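Pivia site, staff kitchen - pre-purchase inspection checklist
Equipment: one two-arm kitchen unit, quote from Harasym
Checked Oct 16, 2026

Tasks to be covered by the unit: kettle, mugs and cups, worktop, cabinet. All are done by hand at present. Comments go under each item. 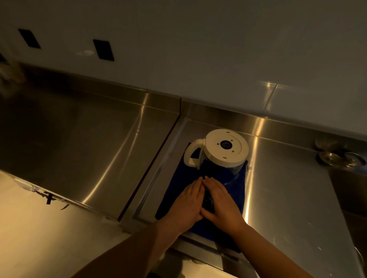
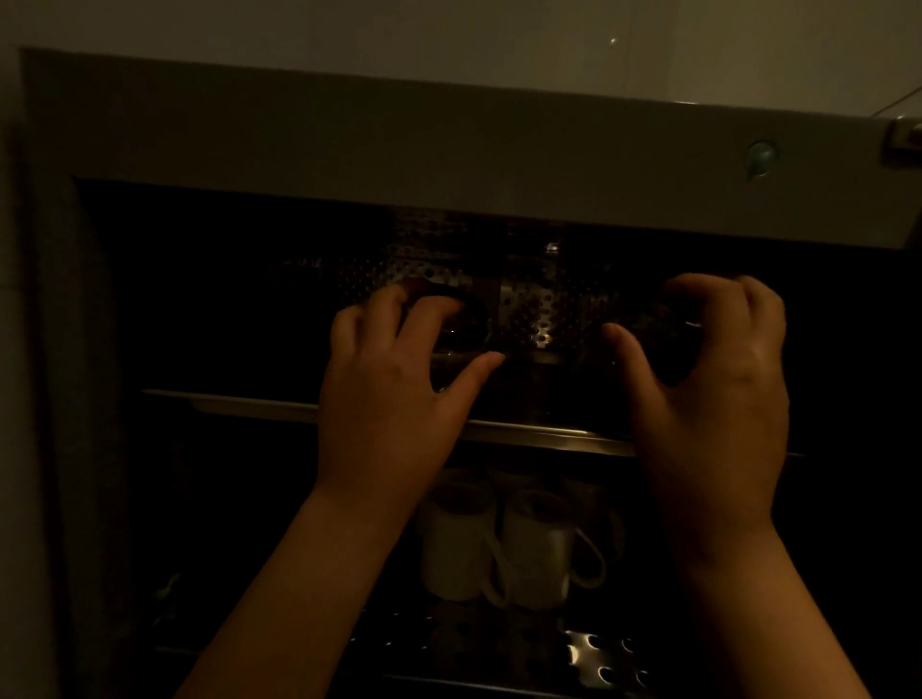
Can the unit be ordered before the kitchen is altered?
Only the arms and controller. The base plate and guarding depend on the final worktop layout, and Harasym will not hold a price on those without a signed drawing.

1. Floor level and sound at base position
PASS. Base plate needs 4 fixings. No pipes found on the scan.

2. Power supply
FAIL. The nearest socket shares a circuit with the water heater. Separate supply to be quoted. Not in the present budget.

3. Worktop edge
COMMENT. Torn tape and scraps along the front edge to be cleared before the survey. Steel reflects strongly under the lights - ask Bovuseo whether their sensors cope with this.

4. Reach into cabinet
COMMENT. Interior is dark and has two levels. Allow for a lamp. Reach to be proved on site, both levels, before any deposit is paid.

5. Gripping
NOT TESTED. Supplier to show handling of glass and china. Spare finger pads are sold in packs of 6 and should be on the first order.

6. Emergency stop
FAIL. Quote includes one stop button. We need 2, one at the door.

7. Guarding
PASS on paper. Privamine light curtain is acceptable. Check height again once fitted.

8. Cost
Annual service is quoted at about 402 pounds, parts extra. Item 2 and the second stop button must be added before the request goes in.

Result: do not order yet. Recheck items 2, 4, 5 and 6 in January.

Related items
Pivia: worktop drawing, current issue
Harasym quote: terms and exclusions
Privamine light curtain: fitting notes
Request form for new equipment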